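Dillville Meal Planner
Set-Up Guide, Section 3: Entering Your Profile and Building the First Plan

Last updated: Wednesday, December 2, 2020

This section covers the first plan only. Account creation is in Section 1 and pairing with a kitchen scale is in Section 2. Allow 30 minutes. The profile can be saved at any step and finished later, but the plan can't be built until every required field is filled in.

CAUTION: The planner is not a medical device. If you are pregnant, under 18, taking insulin or other blood sugar medication, or have been treated for an eating disorder, do not start a plan until a doctor or registered dietitian has looked at it. Use Print Summary (step 12) to make a copy for the appointment.

3.1 Before you start

Have the following ready:

- Your current weight, taken in the morning before breakfast.
- Your height without shoes.
- A list of foods you can't eat or won't eat.
- A food diary covering at least three days, one of them a weekend day. The blank diary form is in the Forms tab.

The diary doesn't have to be weighed. Household measures (cups, spoons, slices) are accepted and converted by the program.

3.2 Entering the profile

1. Open the Profile tab and select New Profile. If another member of the household already has a profile, select Add Person. Do not overwrite the existing one.

2. Enter height and weight. Check the unit switch at the top right of the tab. It resets to pounds and inches after each software update.

3. Select an activity level from the drop-down list. Choose the level that matches an ordinary week. Planned exercise that has not started yet should be left out and added when it becomes regular.

4. Enter allergies and intolerances under Exclude. Items under Exclude never appear in a plan, in a substitution, or on a shopping list.

5. Enter dislikes under Avoid. Items under Avoid are left out where possible but may still appear as a minor ingredient.

Note: Never enter an allergy under Avoid. The two lists look alike on small screens. The Exclude list has a red border.

6. Set the number of meals per day. The default is three meals and one snack. The program accepts from two to six eating occasions.

7. Type in the food diary, one day per page. For mixed dishes such as stew or casserole, use the Recipe button and enter the ingredients with the number of servings the pot made. Entering "stew, 1 bowl" works, but the result is an average and may be well off for a thin or a very rich recipe.

8. Select Save and Review. Missing required fields are marked with a yellow triangle.

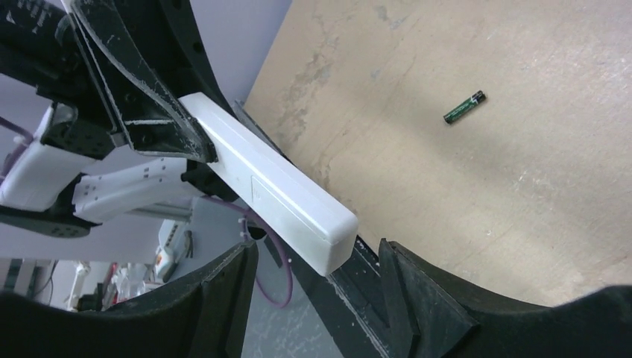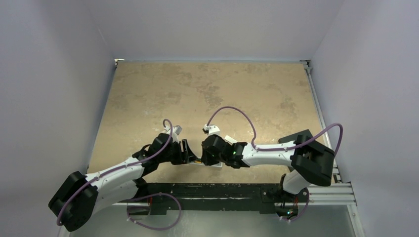 Siamak Ebrahimi

3.3 Building the first plan

9. Select a goal: Maintain, Gradual Loss, or Gradual Gain. There is no fast setting. Versions before the October release had one, and profiles carried over from those versions are changed to Gradual Loss when first opened.

10. Set the plan length. We recommend seven days for a first plan. Longer plans can be built, but most first plans need changes, and changing a long plan also means rebuilding its shopping list.

11. Select Build. The program takes about 10 seconds on a home connection. Do not close the window while the progress bar is moving. If the bar stops, wait one full minute and select Build again. The saved profile is not affected.

12. Read through the plan before accepting it. Select Print Summary for a paper copy. The summary shows daily totals for energy, protein, fiber, and sodium, followed by the meals.

13. To replace a meal, select the arrow next to its name. Substitutions are matched on energy and protein only. Sodium can rise noticeably when a home-cooked meal is replaced by a canned or frozen one — check the daily total again after each change.

14. Select Accept. The plan is now locked for editing on the first day but stays open for all later days.

3.4 Setting the review date

The review compares the plan with what was eaten. Error code 13 appears if no review date has been set within 24 hours of accepting a plan. To clear it:

a. Open Calendar.
b. Select Review, then New.
c. Choose a date at least 11 days after the plan start. Earlier dates are grayed out.

Weigh yourself on the review date under the same conditions as the first time. Day-to-day changes from water and salt are normal, and the program ignores single readings entered between reviews. They are kept in the history and can be exported.

3.5 Common problems

Plan repeats the same breakfast every day. The Exclude and Avoid lists together have removed most of the breakfast group. Move items you can tolerate from Avoid to Occasional, then rebuild.

Daily energy looks too low. Check the unit switch first (step 2). A weight in kilograms read as pounds will produce a plan far below what an adult needs. The program blocks plans under its minimum, but a plan slightly above the minimum can still be wrong for you. Do not follow it until the figure has been checked.

Recipe shows "no data" for one ingredient. The ingredient isn't in the food list. Pick the nearest match or copy the values from the package label using Add Food. Values must be entered per serving, with the serving weight.

Shopping list quantities are doubled. Two profiles are linked and both are set to Cook For All. Turn the setting off in one of them.

CAUTION: Stop using the plan and contact a doctor if you have dizziness, fainting, an irregular heartbeat, or weight loss that goes on after the goal has been changed to Maintain.

Section 4 covers shared household plans and importing recipes from Clillham files.

Filed under: Set-up guides, Meal planning, Nutrition software

This site uses cookies to remember your language and unit settings. By continuing to browse you agree to our use of cookies. Accept | Manage preferences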